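Ticket 727 – Sodium line wrong on nutrition panels
Product: Gedico label module
Site: Prindholm
Opened: 12 March 2022
Status: Reopened by customer

The panel for our Margaritis lentil soup prints 40 mg of sodium per serving. The lab sheet says 400. Your first reply called this a rounding issue. I have read the rounding rules and none of them drops a zero.

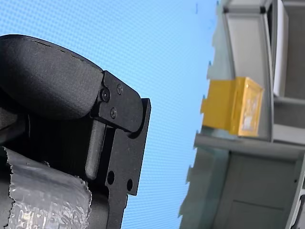

Rounding was checked again this morning with the setting switched off, and the result is the same. I was also told it could be the short panel we use on small packs. I doubt it. A small box like the yellow one on the gray shelving would need the short panel, but the soup goes out with the full one and still prints 40.

Support reply: Please clear the template cache and re-import the recipe.

Done, five times. The preview shows 400 and the printed file shows 40, so the recipe is fine.

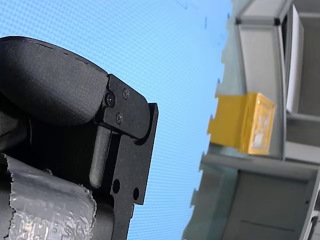

The Wastley recipes came over in the same October import and print correctly. They have no thousands separator in the lab file. The Margaritis ones do.
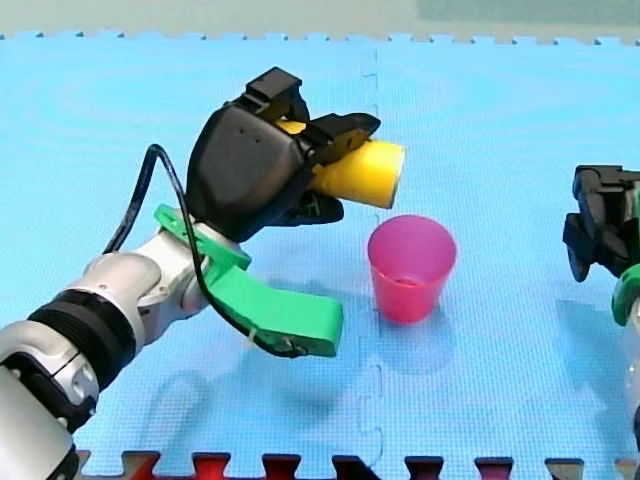
Green bracket at the wrist, light blue foam mat

Support reply: Separator handling was fixed in the last update. Can you confirm your version?

We are on the last update – you installed it.

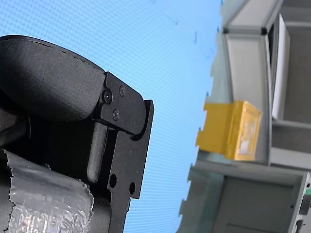 I removed the separators by hand on one recipe and it printed 400. Please don't close this as solved. I want the import fixed, and a list of every panel it has touched.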